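3.2 Gathering the examples

I came to this part of the project thinking it would be the dull bit. We had a simulator that worked, a robot model with two arms, and a learning system (Raten, described in the last section) that was hungry for examples. All I had to do was sit down, drive the arms about, and save the results. Anselmo Vidal had set aside a fortnight for it in the plan. We finished well into February, and I have a good deal more respect for people who do this for a living!

So, how does it work? One person sits at the desk with a pair of hand controllers and sees what the robot sees, and nothing else. We thought for a while about giving the operator an extra view from the side, because judging depth from the robot's own viewpoint is hard, especially when your own gripper is between you and the thing you want. In the end we left the side view out. The learner only ever gets the robot's view, and we didn't want it copying movements that had been steered by something it couldn't see. If an operator has to lift an arm out of the way to check on an object, then that little lift is part of the example, and we'd like the learner to pick up the habit too.

The recording software is called Initus, and it was mostly written by Shinji Koyama. It saves the joint angles of both arms, the opening of each gripper and the picture from the robot's viewpoint, all stamped with the same clock. Getting them onto one clock took longer than I care to admit. In our first batch the pictures lagged behind the arms by a small amount, small enough that the playback looked fine to me, and the learner trained on that batch reached for everything slightly too early. We threw the whole lot away and started again on a Wednesday morning, with a lot of coffee.

Each example begins with a layout. A layout fixes where the counter stands, what is on it, and what else is in the room. We wrote 58 of them by hand. I know that plenty of groups would let the computer scatter things at random, and we tried it, but random scattering gave us piles that were physically possible and completely useless, with everything heaped up in one corner or sitting where neither arm could get to it. Writing them by hand let us ask for awkward arrangements on purpose. Figure 4 has three views from one of them, a layout we call Đào. 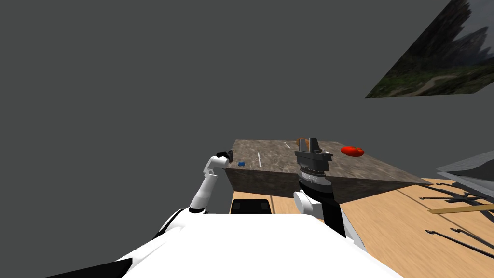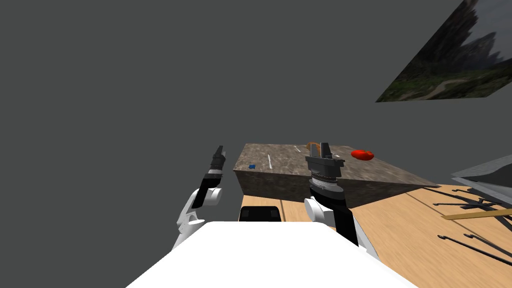
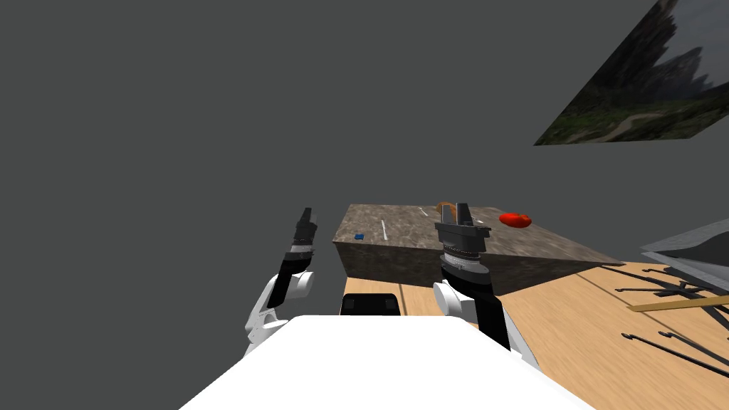

Figure 4. Three views from the robot's own viewpoint in the Đào layout. The red object is on the right of the stone-textured top and the small blue one towards the left. In all three, the right gripper partly hides the orange-brown object.

Once a layout is loaded, the operator gets a short written instruction and a few seconds to look around before recording starts. We kept the instructions plain, the way you'd talk to somebody helping you in the kitchen: pick up the red one, move the blue one nearer the middle, that kind of thing. Early on I wrote far fussier ones, with distances in them, and the operators (there were two of us, me and Anselmo) simply ignored the distances. You can't read a ruler that isn't there. So the plain wording stayed, and we check the outcome afterwards with a script that knows where everything really is.

Which arm to use was left open. I'd expected each of us to go for whichever arm was nearer, and we didn't always. Anselmo is right-handed and would send the right arm almost anywhere before he'd use the left. I'm left-handed, though I seem to have learnt to hide it, and my own recordings were more mixed. We noticed this when the learner began to favour the right arm even for things sitting well over on the left. From then on we put a line in the instruction for some of the examples, saying which arm should do the work, and we swapped seats more often. The preference didn't vanish from the data, but it shrank to something we could live with.

The idle arm turned out to matter as well. We had given no rule for it at all, so in the early recordings it hung wherever the operator had last left it, sometimes drifting a bit as a tired hand sagged. To a person that drift means nothing. To a learning system it's a movement like any other, and it will try very hard to explain it. We now ask for the idle arm to be held still and raised clear of the counter, and Initus freezes it if the controller moves less than a small threshold. Shinji was against the freezing at first (he felt it was cheating, and I had some sympathy), but the trained arms were so much calmer with it that we kept it in.

What counts as a good example is a question we argued over more than any other. My first instinct was to keep only the clean ones, a smooth reach, one grasp, job done. Anselmo wanted the messy ones too. His point was that the robot is going to miss sometimes, and if it has never been shown what a miss looks like, it has nothing to go on. We settled it by keeping any recording in which the operator got there in the end, however clumsily, and marking the clumsy ones so they could be left out of a training run if we wanted. I'll own up that he was right. The runs with the clumsy examples left out did worse on nearly everything, and the results in section 5 use the full set.

We collected some 2000 examples that way. Sessions were kept to 24 recordings with a break in the middle – past that we both got sloppy, and it showed in the rejected pile. A recording was rejected if the outcome script failed it, if either arm struck the counter hard, or if the operator pressed the pedal that means "please forget you saw that". The pedal got plenty of use. We didn't keep the rejected recordings, and I regret it now, as they'd have been handy for the failure detector we talk about at the end of the paper.

One more thing about the surroundings. The room contains more than the task needs, and this was a deliberate choice. In our earlier work with Ituneck the counter stood in an empty room, and the learner became oddly attached to that emptiness. Change the wall colour or put something on the floor and its reaching went to pieces. For the new set we left clutter lying around in many of the layouts and gave some of the rooms a picture on the wall. The operators were told to take no notice of any of it, and after the first hour or so I found I really had stopped seeing it.

The lighting we left mostly alone, apart from moving the main lamp between layouts so that shadows fell differently. With hindsight I'd have varied it more. Shadows were the one thing that still fooled the trained system in testing, most often where a dark patch lay right beside the thing it was supposed to pick up, and we come back to those cases in section 5.3.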